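Home | Screwdrivers | Trays | Mats | Spares | Contact

Stollside Parts Tray, 12 Pocket

The Stollside is a tray. We would like to dress that up, but it has 12 pockets, a lip, and a magnet under three of them, and it holds small screws until you want them back. If you have ever finished putting a computer together and found a screw left over, you already know who this is for. 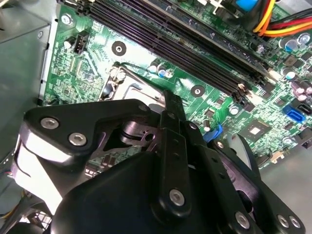
What you get

One tray in gray rubber, 12 pockets, three magnetic
One wipe-off label strip
One pencil, short, of the kind usually stolen from golf courses

The pockets are sloped on one side so you can slide a screw up with a fingertip. Hashini Saha, our designer, tried 5 different slopes before settling on this one, and can tell you about all of them. The rubber grips a desk well enough that a passing elbow will move your coffee first.

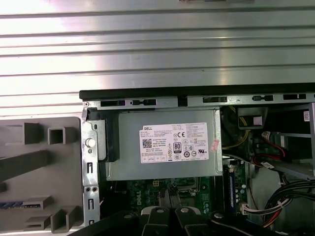 Label the pockets before you start. The strip takes pencil or dry marker, and "left side, top" will mean a good deal more to you after lunch than "screws (other)." Big pieces are their own reminder: a ribbed metal side panel or a gray plastic front bezel is hard to lose, even in my garage. The small stuff that held them on is what ends up in the carpet. Work clockwise, one pocket per part, and put the tray on the side of the desk you don't lean on.

Keep the three magnetic pockets for steel screws. Old hard drives and bank cards should live elsewhere. Wash with warm water and dish soap; the dishwasher turns it into a sort of hammock.
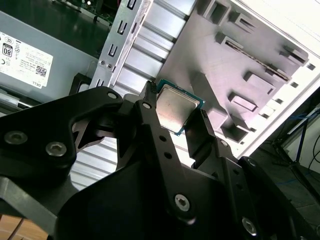
Desktop processor, silver side up.

The Stollside stacks with the Vadgate lid, sold separately, as lids so often are. Our first run of 1000 trays went out in June with the pockets numbered from right to left. A few remain, at a lower price, for the free-spirited.

Print this page | E-mail to a friend

Comments

Vusumuzi Ngcobo: Solid tray. Pencil was blunt.

Piyumi Rathnayake: Bought the backward one. Used to it now, and can't use anyone else's.

Obaidul Jayawardena: Does the Vadgate lid fit the older Rindthorpe tray? Mine is short by a hair on one corner.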